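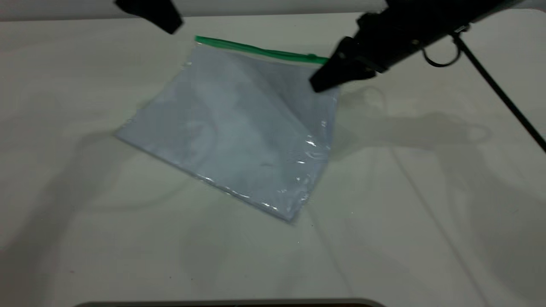 Progress report to Resport, January
Oravec packing room, bag closing cell
Prepared by Teodoro Malabanan

The arms handled 3149 zip-top bags this month. That is the figure Nornum puts on its slides, and I have no quarrel with it. It leaves out the bags that went back to the hand bench because the zipper was shut at one end and open at the other. We only began logging those in the last week, so I can't give you a monthly rate yet.

On a good hour the cell closes 200 bags. An experienced packer closes 400. The case for the cell was sore thumbs and wrists, and there the packers do report some relief. But two of them now spend the shift flattening bags and laying them out for the grippers, and they call it duller work than what they had before. One has asked to go back to the bench.

Clear film is still the weak spot. Glare and creases give the software trouble, and Nornum's fix has been promised twice.

The Saturday shift still runs by hand. Of the 28 packers, six are trained on the cell – I would like that to be 12 before anyone discusses a second one for the Flustora line. I am not asking for more money this quarter.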